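Evaluation of the Pilliline hand-held gripper kit
Project report, Marlina Liew and Iason Lazaridis
Supervisor: Despina Theodorakopoulos
May 2024

1. What we were asked to do

The lab wants to collect demos of household tasks without tying up the arm. Pilliline rents out a kit for this, two hand-held grippers plus tracking software, and our job was to say if it's worth renting again. Rental was 587 euros for 4 weeks. Only looked at setup, tracking, comfort. Training a policy on the data = next group's problem.

2. Setup

Manual is short and skips stuff. Calibration has to be redone whenever the head camera gets moved on its strap, which the manual mentions once, on the last page. Lost most of a morning to that. After a mail to Pantelis Konstantinidis at Pilliline we got a newer config file and it went fine. First calibration took 36 minutes, later ones much less.

Software ran on the lab laptop, no issues except the export folder defaults to the system drive and fills up. Change it before you start.

3. Home trials

Task was tidying a living room: fold the blanket, straighten the cushions, pick up small things from the floor. Iason did most of the recordings, Marlina did the labeling. 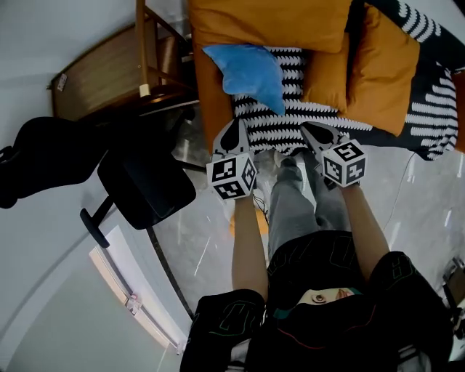

Tracking depends completely on the camera seeing the markers, so how you hold your arms matters more than we expected. Each gripper carries a white cube with black square codes behind the jaws, and the software wants at least one face of each in view. Starting pose that worked best was both grippers out in front, cubes roughly level and well apart, one each side of the legs. Reaching over the patterned blanket was ok, we were worried the black and white waves would confuse the detector but we found no false detections in the logs. Bigger problem is crossing the arms. One cube hides the other and the pose jumps, and you dont notice untill playback.

Pointed fingers are good on fabric edges. Less good on thick cushions, they tend to slide off unless you grab a corner.

4. Comfort

Wrists get tired. We ended up taking a break every 2 recordings. Marlina has smaller hands and found the trigger a long reach, there is no adjustment for it.

5. Recommendation

Rent again, yes, but ask for the new config file up front and budget a full day for setup. Would also ask Pilliline for a live warning when a cube is lost. Raw logs are on the group drive under "gripper_trials", labels still missing for the last batch.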